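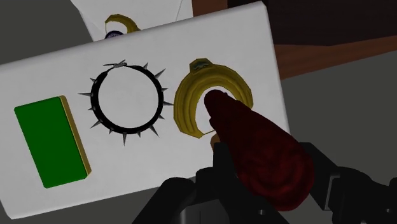

4.2 What we'd buy, and when

Our first budget was a bit of a mess, I'll admit. We priced two Rindel arms before we'd run a single task in simulation, and the quote wiped out the year! So for the second round we did it the other way and let the simulated trials write the shopping list. Figure 1 shows one from the Jimen set: the gripper has hold of a dark red cone, with its tip up inside a thick golden ring. We ran 300 trials like that with the stock fingers and 305 with the longer ones (the extra five were my mistake, and I kept them in).

Fingers cost us $1000 a pair. A wrist camera is $3000, and I'd put that off until after March, when the Undotano lease is up for renewal anyway.

Figure 1. Simulated trial, Jimen set: gripper holding a cone at the golden ring, with a black spiked ring and a green block on the same white panel.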